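Before you sign for the robot, price the blanket

I have spent most of my working life on the purchasing side of furnished rentals, and I have a bad habit of reading quotes from the back. The front of a quote is where the promise lives. The back is where you find the words "site preparation by customer."

The Wiven proposal that landed on my desk runs 17 pages. It offers us a machine that will tidy living rooms between tenants: fold the throws, set the cushions straight, clear the seats. We manage 134 apartments, so I can see why they called. Fourteen of those pages are about labor savings. One is about service. The word "blanket" appears in a bulleted list, between "towels" and "similar items."

Similar to what? I have bought a lot of blankets. A thin cotton throw and a thick fleece with a border are different jobs for a person, and I would like to hear from the seller what they are for a machine before I hear about payback.

People in this business will tell you that the hard part is being dealt with, that grippers are being put onto real household fabric and the software will learn from it. Fine. I'm glad somebody is doing the work on real furniture with real clutter on it. But look at how much of that work still has a person's hand in it.

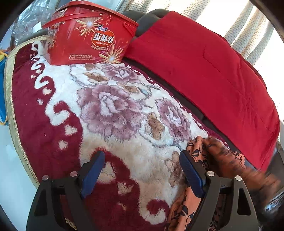

Gripper jaws spread on a plush rose-print blanket, a hand holding a gathered edge of the fabric. Behind them, a tin of egg rolls.

When I see a hand holding the fabric next to the gripper, I start a new line in the budget. Who is the second hand in my apartments? If it's one of our cleaners, her hours stay on the books, and the savings table on page six needs to be done over. If the answer is that there won't be a second hand by the time we take delivery, I'd like that in the contract, with a date and a refund attached to it.

The tin bothers me too, as a budget matter. Every demo I've been invited to has taken place on a cleared surface. People live with tins and bags and cords on and beside the sofa. Either the machine works around them, or somebody goes through first and picks everything up, and that somebody is paid by me.

My colleague Gladys Odera thinks I'm being unfair. She points out that we bought floor scrubbers before they were much good and we'd be foolish to give them up now. True, but she leaves out that the scrubbers were cheap enough to be wrong about. We wrote off two of them and bought a better kind. A unit that eats 30 percent of a year's equipment money can't be bought in that spirit. If it's wrong, the boilers wait.

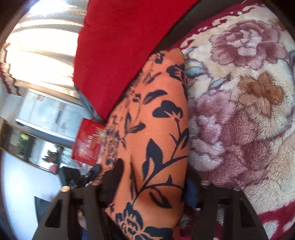
Grorton, January 2024

Since I wrote the first half of this, the planning meeting has come and gone. Yannick Bodin, who speaks for the leasing side, wanted the Wiven order placed before April to catch the discount. I asked what the discount was off. There is no list price that I can find. A discount off a number that only exists in our own proposal is just the price.

We also had a rival bid from Subramaniam. It's lower at the top and then climbs: replacement finger pads every quarter, a yearly software fee, a charge for each new "item class." I asked whether a velvety cushion and a printed one would be one class or two. They said they would get back to me. They may be decent people. I've put down two.

That one question is worth more than most of a spec sheet. Payload in pounds tells me next to nothing about soft goods, because no cushion is heavy. Cycle time tells me how fast a thing goes when it goes right. Ask how many attempts per item, and on which items, and who chose them.

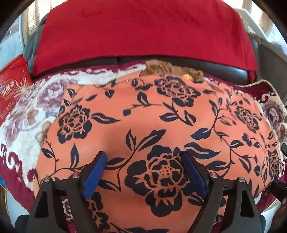 A trial period ought to cost real money and be budgeted as its own line, separate from the purchase. Ours will be 14 working shifts, in apartments we choose, with our own furnishings. I want it hard in ordinary ways. Take an orange cushion with navy flowers lying on a plush floral blanket, and a pair of blue pads closing in on it. The cushion bulges up in the middle and drops off at the sides, there's print on top of print, and a red cloth hangs over the seat back behind. A tenant would call that a chair. I'd call it a fair test, and I would pay for a seller to try it in front of me with his hands in his pockets.

What I won't do is pay for the trial and then have it credited against the purchase. Yannick likes the credit. I think it's how people end up buying: by the tenth shift you've got money sunk, the invoice looks smaller, and a machine that needed help on half the sofas starts to sound promising.

For this year I've asked for the trial line, a small sum for somebody to write down every failed pickup, and nothing else. The rest goes to the Puvel dryers, which are ugly and loud and which our crews have been requesting for longer than Wiven has been sending us brochures. Gladys has asked for the robot to stay on next year's list with a question mark beside it. I've agreed to the question mark.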